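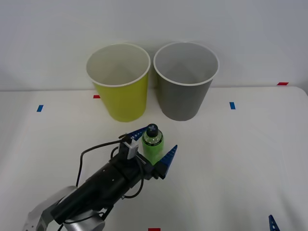 Visit report: Lakik demonstration room, July

Home | Reports | Equipment | Budget notes | Contact

Print this page | E-mail this page

The purpose of the visit was to settle what the bench cell line in next year's equipment plan should cover. Lakik sells the cell as a package and also lists the parts separately. Cudevitz supplies the arms, Lubis the grippers.

The demonstration task was small-object handling on a white table: a capped green bottle in front of two paper cups, approached with an open two-finger gripper. The fingers are blue perforated plastic. Lubis treats them as a wearing part and sells them in packs of 10 at 244 per pack. Our draft had no consumables line. It needs one.

The sensor or camera module sits on top of the gripper, with its cable looping back to the forearm. We asked about cable replacement. It is a stocked item, but fitting is charged as a service call unless the buyer's own staff have done the half-day course — priced at 394 per person and not included in the package.

Table positions are marked with small pieces of coloured tape, blue and red. We had allowed for a machined locating plate. I suggest we drop it for the first year and put the money towards the course.

Delivery is quoted at six weeks for the arms. Grippers are held in stock. The table is made to order and Lakik would not commit to a date in writing, so it should be ordered first.

Still open: the power supply on our side, floor space for a second cell, and whether the Danitz service contract can be extended to cover the new arms. Danitz has been asked for a written price. The revised budget sheet will follow once it arrives.

Print this page | E-mail this page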